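Mapping Small Places: notes for session 4
Grids, squares and where to put your feet

Right, these are the notes I promised, typed up from my scribbles. They're a bit fuller than what I said in the room because I ran out of time (again) and skipped most of the bit on recording sheets. Bring them with you in May when we go out to Trullunwood, and bring a pencil, because biros give up in the damp.

Last time we did pacing and compass bearings, and most of you came back with a very decent sketch of the churchyard. Sketches are lovely but they have a weakness. If I hand yours to Darius Navickas and ask him to go and stand where the snowdrops are, he'll get within a few metres and then start guessing. A grid gets him there. You lay a regular pattern of lines over the ground, give every square a name, and from then on anything you find has an address.

You already know this from road atlases. Letters along the top, numbers down the side, look for your village in D5 and run your finger round until you spot it. Ours works the same way, only the squares are small enough to step across.

Choosing a square size

I get asked about this more than anything else. It depends on what you're looking for and how long you've got. Too big and you lose the detail — "there was a orchid somewhere in here" is no use to anyone. Too small and you'll still be there at teatime with a third of the site done and everybody cross with you.

When I did the meadow at Testham with Janelle Gatchalian we started with two-metre squares because that's what the book said. It was hopeless. The thing we cared about was where the ground changed from dry to boggy, and that happened over long, lazy distances. We pulled up the pegs and went to eight metres, and the whole job went from a fortnight to three days. The finished map had 206 squares on it and I still think it's the nicest one I've ever drawn.

For Trullunwood we'll use four metres. You may disagree with me on the day and I'd quite like it if somebody did!

The baseline

Everything hangs off one straight line. Pick two points that will still be there next year (a gatepost, the corner of a wall, never a bush) and run your tape between them. Pull it tight. Then check the bearing from both ends, and if the two readings don't agree with each other, do it again before you put a single peg in.

Now set off your right angles from it. You can do this with the 3-4-5 triangle, which we practised in the car park: three metres along the baseline, four metres out, and the long side should come to five exactly. If it comes to five and a bit, your corner has opened up and every line after it will wander further off. A small error at the baseline gets bigger the further out you go. My first grid at Doherty's field looked fine close to the wall and was more than a metre adrift by the far hedge, which I only found out when the last row of squares refused to be square.
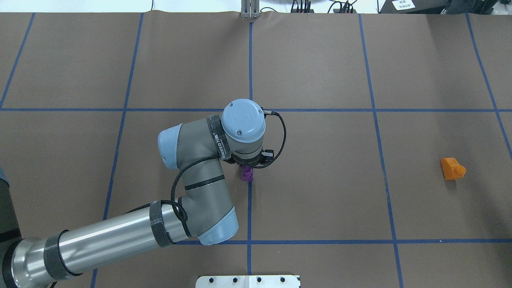 Which brings me to naming. Always say the letter first and then the number, and always count from the same corner. I use the south-west corner, same as the Ordnance Survey does, so "along the corridor and up the stairs" still holds. Kęstutis Petrauskas counts from the north-west because he reads a map like a page, and he's perfectly happy that way, but whoever starts the sheet decides and everyone else follows.

Things that fall on a line need a rule too. Mine is that a plant belongs to the square its stem comes out of, and if the stem is bang on the string it goes to the square on the right. It's a silly little rule. Write it at the top of the sheet anyway.

Squares with nothing in them

Fill them in. Please. Put a nought, and don't leave the box blank. A blank could mean there was nothing there or it could mean you'd gone to find your sandwiches. Gwenllian Harries once spent a whole winter trying to work out which of these applied to 243 blank boxes in somebody's old survey, and in the end she had to throw the lot out.

To do before next time

Draw a grid over your own garden, or a patch of park if you haven't got one. Keep it small, a 1:200 plan on a single sheet is plenty. Mark the baseline in red, name the squares, and swap with a partner. Then each of you asks the other to find three things by their address alone, no pointing and no hints. Make a note of any you couldn't find and we'll start with those.

If you want something to read, Tõnu Zariņš's little handout on Trirnosska has a good hand-drawn grid on the second page. I've got spare copies in my bag.

Contact: Small Places course desk, Testham | © Course notes, for class use | Back to top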